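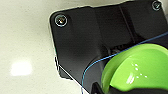
Page 2 of 11

Filed under: Home & Reno > Surfaces, Paint, Regret
149 replies · 60 shares

benvinda_v
Off-white it is, then. Lazaridis sells it as "Lusmont", and there are four other colours on the same card that my husband swears are also Lusmont. We move the rest of the stuff in before December and I'd like to stop discussing it by then. Is it too pale to work on all day?

grumpy_grout
Too pale for what? You'll see every crumb. I had a near-white bench for six years and it made me a worse person. Go grey.

Tsutomu Takeda
Grey shows crumbs too. It just shows the light ones. I'd keep the pale. If you drop a little black screw on a dark bench it's gone until you move house.

grumpy_grout
And if you drop a silver one on a white bench?

Tsutomu Takeda
Then you pat around for it like a man looking for his glasses. Still better.

fledport_fay
We did the whole back room in Lusmont. Under the shop lights it was white, at home in the morning it was cream, and by dinner it had gone a bit porridge. Take the sample home, please. Lean it where it's going to live and leave it there for a couple of days.

benvinda_v
Took the sample home. It was porridge at breakfast as well. I've grown fond of it.

kelso77
What finish? If it's gloss I'm with grumpy. If it's matte it'll take pencil marks and keep them forever, ask my kids.

benvinda_v
Satin, according to the tin. Guvden wanted $2,000 to supply and fit a top in "Alpine Something", so satin over the old one looked very attractive all of a sudden.

grumpy_grout
Paint on a work surface. I'm going to lie down.

fledport_fay
Two thin coats, light sand between, and keep the kettle off it while it cures. Ours has held up fine apart from one corner, and that was me with a hot tray.

grumpy_grout
"Apart from one corner."

Tsutomu Takeda
Put the toaster on the corner. Next question.

benvinda_v
Next question is skirting boards. Same colour or does that way madness lie?

kelso77
Start a new thread, mate, we'll be here till page 11.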